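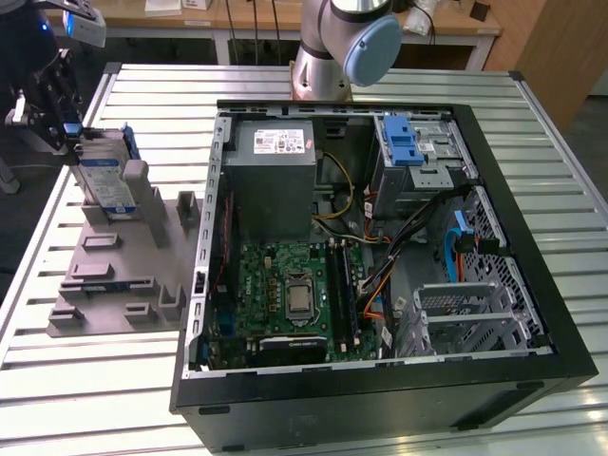 Fig. 6. Desktop tower on its side, side panel removed. Power supply at upper left, motherboard at lower center, drive cage at right.

Unit 6: Inside the Case
Course notes, E. Hegedűs

6.1 Orientation
Lay the tower flat with the open side up. All positions in these notes assume the view in Fig. 6, with the front bezel to the right.

6.2 Power
The supply converts line voltage to 12 V, 5 V and 3.3 V DC. By the usual color code, yellow wires carry 12 V and black wires are ground. Both colors are visible in the bundle leaving the supply. Disconnect the line cord before touching any connector.

6.3 Motherboard
Locate the CPU socket by its metal retention bracket. The two RAM slots are to its right. The expansion card sits along the bottom edge of the board. Release the slot catch before pulling a card.

6.4 Data cables
SATA cable color has no electrical meaning. The case in Fig. 6 has one orange and one blue. Label both ends before removal.

6.5 Drive cage
Find the blue release latch. Do not force a drive against a closed latch.

Reading for lab: Droltalberg handout, sections 1 and 2.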